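# An Open Day in the Laundry Lesson

*Kulodby, May 14, 2025*

The town of Kulodby is better known for its paper mill than for its part in robotics. Fistwood, a research firm that studies how machines might learn ordinary housework, has kept its offices above the old post office there for two years, and this spring it opened its work to the public for the first time. Visitors were admitted in small groups, given a short talk, and then taken to see the collection of training material as it is carried out in private homes.

The firm's current program is concerned with clothing. Its staff consider the handling of cloth to be one of the harder problems in home automation. A cup keeps its shape when it is lifted. A shirt takes a new shape each time it is touched, and a machine that has learned one arrangement of sleeves and hem may be of little use when presented with the next. Fistwood has therefore chosen to gather a large number of human demonstrations, performed with hand-held grippers, before any robot is asked to attempt the work.
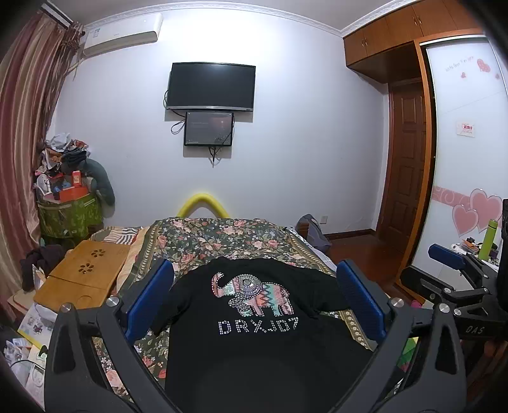 The homes are not altered for the purpose. Residents who take part are asked to leave their rooms as they would be on any other day, and the agreement they sign states that nothing need be tidied, moved or covered. The firm's position is that a system trained only on bare tables and plain walls would be poorly prepared for the places in which people live. Beds, couches and kitchen counters are all accepted as work surfaces.

The group I joined numbered eight and included two teachers from the district school, a retired tailor and several employees of Goel, the company that plans to test the finished software. We were asked to stand in the hallway and to keep our voices low. Each demonstration lasts only a short time, and the operators prefer not to speak while one is being recorded. Between recordings they answered questions freely.

Most of the questions concerned the grippers. An operator holds one in each hand and works the fingers from the handle, so that the hand itself never touches the cloth. The camera carried on the tool records the garment from close to the point of contact. The retired tailor was invited to try a pair at the close of the session and found that the fingers would take hold of a seam readily but gave little sense of the weight of the fabric. The operators agreed. New staff members are said to need 25 practice sessions before their recordings are accepted, and most of that time is spent learning to rely on sight where they would ordinarily rely on touch.

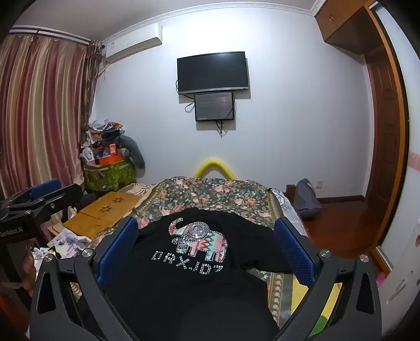
Recordings are sent each evening to Ditero, a partner firm, where they are checked and labeled. Reviewers mark the moment at which a garment is taken up, the moment at which it is released, and any point at which the grip is lost. Failed attempts are kept. Ditero holds that a machine should be shown how a person recovers from a poor grasp, and its reviewers have been instructed not to remove these passages unless the garment leaves the view entirely. At the time of the open day, 1,779 recordings had passed review.

The teachers asked about privacy, and the matter was treated at some length. Residents may withdraw a recording within 30 days, and they are shown the material from their own homes before it is sent on. Family photographs and mail are to be put away by the residents themselves if they wish it. The firm has published its rules in full at the Kulodby public library, where a copy may be read at the front desk.
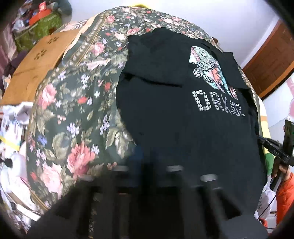
The choice of garments is left largely to chance. Operators work with what the household owns, and the program's written guide gives only broad groups, such as shirts, trousers, towels and bedding. Dark clothing has a page to itself. On a black T-shirt, folds and edges can be difficult to make out, and a deep fold along the lower edge of the sleeve area may be one of the few lines available to a system trying to judge how the fabric lies. A chest print in coral, turquoise and white is a help in telling the front from the back, though lettering that bends with the cloth is considered a less dependable guide. A boldly flowered bed cover presents a different problem, as its many small shapes compete with those of the print. The guide recommends that such combinations be recorded whenever they occur.

Employees of Goel were cautious about what might follow. Their company intends to begin trials with a two-armed machine in September, at first with towels alone. Shirts will be added if the towels go well. No date has been set for trials in occupied homes, and the company declined to discuss price. Its staff did say that an early machine would probably be slow, and that they expected it to work while the residents were out.

The tour ended at the Fistwood offices, where coffee was served and a wall of sample footage played without sound. Visitors were asked to complete a form stating which household task they would most like to be relieved of. Folding laundry was well represented on the forms left on the table, as was the cleaning of ovens, a subject the firm has no present plans to take up. A second open day will be held if enough residents ask for it, and requests may be left at the post office counter on the ground floor.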